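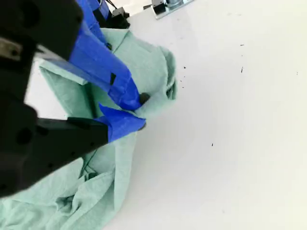
The shared workshop behind the Erkelent tile warehouse smells of sawdust, solder and somebody's soup. Members pay 65 a month for a bench, a shelf and the right to argue about the thermostat. Most of them build sensible things. There is a canoe on the mezzanine. There is half a harpsichord. And in the corner with the good outlet there is a robot learning to pick up cloth.

Its builders call it Mondeo, on the grounds that it is dependable, not very exciting and older than it looks. The arm came secondhand for 800, without a manual. Everything past the wrist was made on site, over a winter, by people who had said in October that they would be done by Thanksgiving.

Rigid objects were easy. Mondeo could stack blocks by its second evening and was insufferable about it. Cloth is another matter. A block has six sides and stays where you left it. A piece of fabric has as many shapes as it has moods, and the fingers have to find a fold, close on it and hang on while the rest of the thing slides off in some direction of its own choosing.

Early fingers were bare plastic, with the grip of a wet bar of soap. Then came rubber on the tip and blue tape on nearly everything else. The tape was a temporary fix. It has since outlasted two motors and a software rewrite, and there is now a roll of it on the shelf marked DO NOT BORROW, which gets borrowed.

The software is called Prukach, and it keeps score. So far it has logged 916 attempts, a figure the group recites with the pride other people reserve for marathon times. How many were successes depends on whom you ask and on whether dragging a cloth to the floor counts as moving it. The plan is to reach 2000 before anyone is allowed to mention folding.

Could you buy a machine that does this? Possibly, if you have the money and a loading dock. The bench next door, which belongs to the Eglītis upholstery shop, has pointed out that a person can fold a towel in four seconds and will also make conversation. Mondeo's people take this well. They go back to the keyboard, nudge the grip force up a notch and run it again. By ten at night the soup is gone, the canoe crew has left and the arm is still reaching down for another pinch of cloth.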